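Recording demonstrations by remote control in the simulator

Start the Kidura scene and wait for the arms to settle. Put the controller on a flat surface, press Reset, and check that the black arm follows your hand before you record anything.

1. Open a new session and set the length limit to 295 steps.
2. Move the gripper over the bar with the fingers open.
3. Lower it slowly. If the fingers touch the table, back up and come down again.
4. Close, pause, then lift straight up.
5. Press Save, or Discard if you bumped something.

Keep your speed even. Long stops in the middle of a run end up in the training data too.
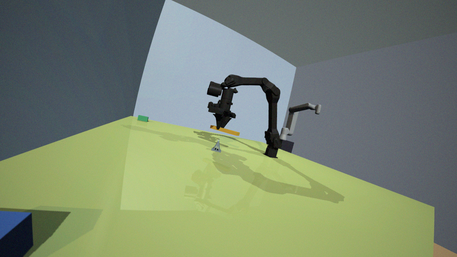 Record 100 runs before you train. Move the bar a little after every 8 runs, and leave the camera where it is.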